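The New Floor at Jillumside

We moved into the Drokholm building in January, and I've been wanting to put this page together ever since! It's 3000 square feet of open floor with white walls and good light, and after two winters in the Fodor Street rooms it feels enormous. Thanks to Katalin Oláh for hauling in so much of what you'll see here.

The long table

I love this tabletop. Pale blond wood with a soft grain, and the overhead lights leave streaks of shine all along it. The see-through pink bin is my favorite thing on the floor – the light comes right through its sides – and the gray-blue basket next to it is so soft and rounded that Botond Gulyás keeps threatening to bring his cat in. Something red is coiled up inside it today.

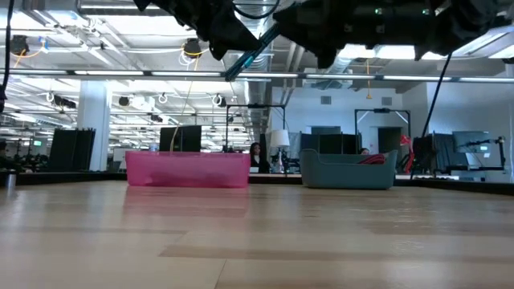 The desks behind it

Look past the bin and the basket and you get a good sense of how open the place is. The lamp with the white shade came with us from Fodor Street, and I'm so glad it did (Mariann Csonka wanted it in the kitchen, and she nearly won). The red lamp arm gives that side a nice bit of color, too.

Still to come

Plants! Zoltán Szalai has promised us two big ones for the white column, and the shelves from Turcombe should be up soon. More pictures when they are.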